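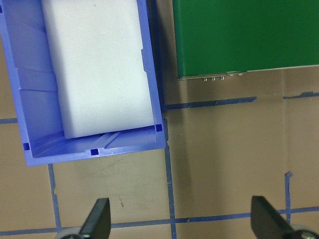

Foam in the blue bin, fingers open, tape still down on the bench.

Dec 22, 2024

Kitchen table, second coffee, budget sheet open in the other window. I told myself I wouldn't touch this until after the holidays and then woke up at five thinking about service contracts.

Where it stands. Rostwood wants a number from me for the automation line in next year's capital budget. The number has to be in by the second week of February, and once it's in it's very hard to move up and very easy to move down. Clellance have quoted us for the arm, the stand, the controller and "integration support". Prekico have quoted separately for the fingers and the wrist camera bracket. Nnaji would do the wiring and the guarding if we go that way, and so far Nnaji's is the only quote I can read from top to bottom and understand what I'd be paying for.

We've had the trial arm on the back bench for most of a month. I keep looking at the wrist camera picture I saved and trying to work out what it's worth in dollars. A block of foam in a blue bin, the fingers open and waiting. Every kit we ship has foam in it. A person grabs a foam and drops it in the case without looking. I timed Dee doing it while she argued with someone about parking and she didn't miss a single one.

The arm does it too. I want to be fair in here, if nowhere else. It picks foam pretty well. Foam is forgiving, you can squeeze it off-centre and it still comes up. But I noticed how much of the Clellance demo was foam, and how quickly the conversation moved along whenever I picked up something else. The zip bags, for instance. The folded instruction sheets. I asked for the sheets three times. The third time I got a slide.

Lutz Strobel ran the trial for them. I like Lutz. He wipes down the bench before he leaves and he doesn't pretend to know things. He also works for the people selling us the arm, and I have to keep reminding myself of that when he's being helpful. His test on Thursday was 100 picks from the blue bin, and it got through them with a couple of stops he called recoverable. I asked him what makes a stop recoverable. He said it's recoverable if someone is there to press the button. So that's a person. I've put the person in the spreadsheet. Clellance's payback sheet doesn't have a row for the person.

Their payback sheet in general. It assumes the arm runs through both shifts, every working day, at the demo speed. It assumes the person it replaces vanishes from the payroll the morning it's switched on. Nobody at Rostwood has told me we're letting anyone go and I'd like to see them try to say it to Dee. What would really happen is that the foam gets picked by the arm and Dee goes over to the bag station, where we're short anyway. Good! I'm all for that. But then the saving is "bag station less behind", and I can't find a dollar figure for it that I'd be willing to defend in a room.

The tape. I've been turning this over since Thursday night. The bench has blue tape all over it in squares, and the bin goes in its place by the tape. With the bin where it belongs the arm is happy. On Wednesday I nudged the bin over by the width of my thumb, partly to be difficult, and watched. It took the foam by one end and carried it off crooked. Lutz said the camera should correct for that once it's tuned. Should. I asked how long tuning takes and who does it and whether it's in the quote. He said he'd check. He hasn't come back to me and he isn't going to on a Sunday, so I'm writing it down: TUNING, WHO, HOW LONG, WHOSE MONEY.

Also one bit of tape on the right has already torn and started lifting. It's a small thing, but if the bin's position matters that much then I don't want it depending on something that peels. Proper locating blocks, bolted down. Nnaji could make those up in an afternoon. But then it's a fixture, and then every kit needs its own fixture, and we have 11 kits. Has anyone priced 11 fixtures? Nobody has, I've been through both quotes twice. What I can find is a line in the Clellance one that says "customer to provide suitable part presentation". I read that line in November and thought it meant a tidy bench.

So, things not in the quotes, as far as I can tell:

Fixtures or anything to hold the bins still.
Spare fingers. The black ones look fine now but they're blades, more or less, and they'll be rubbing along the inside of plastic bins all day.
A spare camera cable, or whatever it is that fails first on these. I asked what fails first. Lutz said the cable without even thinking, which I did appreciate.
Somewhere to put the controller that isn't where the controller is now, i.e. where I used to keep my lunch.
Training for anybody other than me.
The second year of software. The first is "included". I've bought enough printers to know how that goes.

I should be careful about the bins as well. We use these blue ones everywhere, they're cheap and they stack. They've also got ribs moulded into the floor and steps down the inside of the wall, and I'd never given those a thought in my life until I watched a machine try to reach something lying low in one. When the foam's sitting up high and filling most of the bin it's no bother. The last bits in the bottom are another matter. Prekico offer longer fingers as an option. They also offer a different bin, sold by Prekico. I laughed when I got to that page.

Changing the bins would mean changing the racking labels and the trolley inserts too, and then we're spending real money so the arm can do a job that was already getting done. Somewhere in there it stops being an equipment purchase and becomes a renovation.

Okay. The other side of it, and I do owe it a paragraph.

We can't hire. I had the ad up from August and the two who started had both gone by Thanksgiving. The foam and case station is dull and hard on the wrists, and Marg is off again with hers. If the arm took that one station and kept it, badly, with stops, at half the speed Clellance claim, I think I'd still be glad of it. That's a different argument from the one in the payback sheet and it might be a better one. I could write it up that way: one station, one job, no promise about savings, buy it on injuries and on the hours I can't fill. The trouble is that head office like a payback figure, and if I don't supply one they'll lift it straight off the Clellance brochure and then hold me to it in a year.

What I absolutely don't want is the package with 2 arms. Clellance have been leaning on it, "the second unit is where the economics come together". I've been sold a second unit before. It was a shrink tunnel and it's still under a sheet by the loading dock with the Christmas tree box on top of it.

Rental, maybe? Lutz let slip there's a rental rate, which was not in anything they sent me. It'd come out of operating and not capital, which is a whole separate fight, but it would be a fight about a smaller number. And if it's no good by spring it goes back on the truck. I'd want to know what they charge to take it back. I'd want that on paper. Ask for the rental rate before anyone sees I'm keen on it.

I tried a few numbers in the sheet just now. With the person pressing the button, a guess at fixtures, spare fingers and a modest amount for the software in year two, the payback goes from "lovely" to "when I'm nearly retired". Then I took the fixtures out and it came back to merely poor. I put them back in. I'm not going to hide the fixtures, I've had to explain that sort of thing to finance before and I still remember the colour of the carpet.

Things to do when we're back:

Ask Clellance for the same pick test on the bags and the folded sheets, on our bench, with me moving the bin about between picks. If they say no to that then I've got my answer and it was free.
Ask Nnaji for a price on locating blocks for a single kit, then multiply, then sit down.
Get the rental rate in writing.
Ask Prekico how long a set of fingers lasts and what they mean by "normal use".
Find out from Lutz whether he'd be the one coming out when it stops, or whether it's a phone number.
Ask Dee. I can't believe I've got this far into the budget without asking Dee what she'd want that bench to do. She's stood at it longer than anyone and she had her arms folded all through the demo.

For the placeholder in the sheet, I've put the rental guess in operating for a single arm and left the capital line with just the fixtures and Nnaji's guarding. It looks thin. Somebody will ring me and say it looks thin. Fine, I'd sooner have that call than the other one.

The coffee's gone cold and I still haven't wrapped anything. Mum's at eleven tomorrow, bring the folding chairs, and get ice on the way.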